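Press trip to Tlapale in May – would you still go?

tlapfan_90
So I got invited on a 2 night press thing to Tlapale, hosted by the tourist board and Travley. All paid. Then the road blockades started last week and now my editor is twitchy and my mom is sending me news clips every morning. PR lady says "the situation is calm in the resort zone." Anyone there right now? Do I go or bail

gatecheck
Was there until two days ago. Calm in the center. Airport road is not calm. Took us three hours to do what is normally 20 minutes, driver went round through the hills and charged 400 extra, cash. Restaurants open, museum closed. Would I go again, yes. Would I go on somebody else's schedule with a bus full of writers, no.

nolwood_nomad
Bail. If a PR firm is using the word calm it's because someone asked.

tlapfan_90
lol someone asked bc it was me. I sent her 14 questions. She answered 4

gatecheck
Which four

tlapfan_90
Dress code, dietary stuff, luggage limit, and whether there's wifi. Nothing on insurance, nothing on what happens if the airport shuts. She did say the welcome dinner is "definitely going ahead"

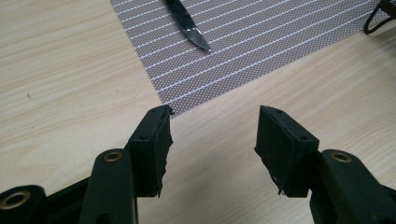
Yesenia Tovar

Ok posting under my real name, I've done a lot of these trips and the insurance thing is the only thing you should care about. Check your policy wording for civil unrest. Mine (through Zerex) dropped cover the minute an advisory went up, and it didn't matter that I booked before. I found out in a hotel lobby at 4 am. Get the host to put in writing who pays for a new flight. If they won't write it down they aren't paying.

nolwood_nomad
^ this. And the advisory level changes overnight, check it the morning you leave as well

windowseat_k
Going to disagree with pretty much everyone. Blockades there happen most years, they're about water prices, and locals go round them. People cancel, then the hotels lay off staff, then the same writers come back a year later and do a piece on how sad it is. You're a travel writer. Go and write what's there incl. the blockades.

nolwood_nomad
Easy to say when it's not your neck. Also you can't write about blockades from a resort zone with a minder

windowseat_k
Never had a minder on a trip in my life. You ask for a free afternoon and take a cab

gatecheck
There are no cabs. That's sort of the point of a blockade – they were all parked across the road

windowseat_k
ok fair

Yesenia Tovar
Can you two take it to DMs. OP, did she say anything about the return transfer? Ask for it a day early. And carry small bills, water, a paper copy of your ticket. Phone signal drops in the hills.

tlapfan_90
Update – emailed again, cc'd my editor this time. Got a call back in ten minutes, funny that. They'll cover a rebooked flight up to 90 days out and they're putting it in teh contract. Return transfer still "to be confirmed." Registering with the embassy tonight. Leaning yes. Mom not told yet

gatecheck
Tell your mom

nolwood_nomad
Still say bail but good luck. Post when your there

Comments (3)

Montserrat Beltrán
My sister lives outside Tlapale, she says the north road opened this morning, one lane only. Could be closed again by dinner.

packlight22
Does anybody know if the Travley bus uses the north road or the coast one? Same trip, second group

Montserrat Beltrán
Coast one I think, but ask them. The coast one is longer and has no gas stations after the bridge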